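May 14, 2020

## Rulov table oil, 1000 ml tin

I bought this to redo a dining table that came to us second-hand and hadn't been looked after. The top was dry and greyish, with two white rings at one end and a sticky patch where somebody had kept a plant. A new table was out of the question this spring, and a tin of oil and some sandpaper came to far less.

The tin is 1000 ml, which is more than most people will need. The label says 15 square metres per coat. I got less than that on the first coat, as the bare wood drank it up, and more on the second. After two coats on the top and one on the legs the tin was still almost half full. There's a smaller tin in the range, and if you only have a coffee table to do I'd buy that.

### Preparation

This takes longer than the oiling. I sanded with 120 grit, then 180, by hand, working with the grain. The old finish came off in a brown dust that got everywhere, so do it outside if you can. The white rings went with the 120. The sticky patch needed white spirit first, and there is still a faint dark edge to it if you know where to look.

The instructions on the tin are short and mostly clear. They tell you to wipe off the excess after "a suitable time", which is no help to anyone. I rang the shop I bought it from, Derkgate, and Xolani Rampersad on the trade counter told me to give it 15 minutes and then wipe hard with a dry cotton cloth. I did that and it worked. He also told me to lay the used cloths out flat to dry outdoors – oily rags can heat up and catch fire if you bundle them in a bin. The tin does say this, but in very small print on the back.

### Putting it on

I used an old T-shirt. A brush puts on too much, and I had to chase the drips along the edge where I tried one. The oil is thin and a pale yellow colour. The smell is strong for the first day, something like putty, and had gone by the fourth. We ate in the kitchen until then.

The first coat was touch dry overnight. The second stayed tacky for a day and a half, probably my fault for being generous.

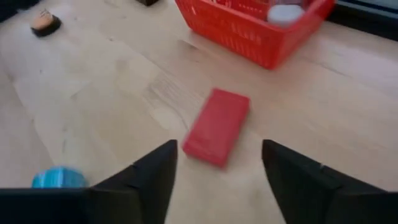

I chose the clear version over the one with a white tint, and I'm glad of it. Clear oils often turn pale wood orange, and I was ready for that. Ours is still a light wood, with the grain and the joints easy to see, and things get put down on it all day long now, the red basket and the flat red box included. Fine scratches do show if you catch the light right, but a dab of oil on a cloth hides them.

### Wear so far

Water beads for a few minutes and wipes off. Red wine left for an hour came up with a damp cloth. A hot mug did leave a ring, a pale one, and I had to rub more oil in to shift it. For a table that sees hot dishes every night I'd use mats, or go for a hard varnish and put up with the look of it.

The lid is poor. It bends when you lever it off with a screwdriver and doesn't seal properly afterwards, so I've poured what was left into a jam jar and labelled it.

Four stars. I'd buy it again in the smaller size.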